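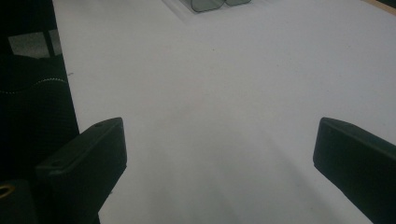 **Figure 2.** White tabletop with two black gripper fingers.

Visitor numbers in small upland towns are usually counted at the point of sale, through beds sold or tickets taken, and this misses most of the people who come to Okolham. The town has one hotel, a few guest houses and a large number of day visitors who arrive by bus, walk to the falls and leave before dark. We therefore used a paper survey, handed out at the bus station and at the Clusard footbridge between September and the end of the dry season. Respondents marked their route on a blank map of the town. A blank map has its own problems, and the tabletop in Figure 2 gives a fair idea of them: a pale surface with almost nothing on it apart from one tiny dark speck slightly above the centre. Given a sheet with as little on it as that, many people drew their first mark near the middle, wherever they had really been. After the pilot we added the river and the main road to the sheet, and the middle of the map lost most of its false traffic.

### 3.2 Sample and coding

We collected 3,038 forms. Forms with no route, or with a route that could not be matched to any street or path, were set aside, as were forms filled in by residents. Two coders (Iyamu and Garba) worked through the rest separately, using a list of 13 stopping places agreed with the town tourism office. Where they differed, the form went to a third coder. Most differences concerned the old market and the craft stalls beside it, which visitors tend to treat as one place and the office treats as two. We kept them apart in the coding but report them together in Section 4.

Each respondent was also asked how long they had stayed, how they had travelled, what they had spent on food and whether they had paid for a guide. Spending was recorded in bands. Brandão's earlier work on day trips to Omoregie used exact sums, but in our pilot people either refused the question or gave a round figure, and 2,000 came up so often that we did not trust it.

### 3.3 Guided and unguided visits

Guides at the falls work through the Mida co-operative, which keeps a daily book of parties taken out. Nwankwo copied the book for the survey period, and we compared it with the answers on the forms. The two sources agree well for larger parties. They agree less well for couples and people travelling alone, who often described a guide as 'a friend' or 'a man we met on the path'. Some of these will have been co-operative members working outside their hours and some will not, and we have no means of telling them apart. All were coded as guided.

Bus arrivals are over-represented. Visitors who came by car could park above the falls and reach the viewpoint without passing either survey point – a weakness Dai noted in the pilot report and which we were unable to put right, as the landowner would not allow a third point at the car park. The figures for road visitors in Section 4 should be read with this in mind.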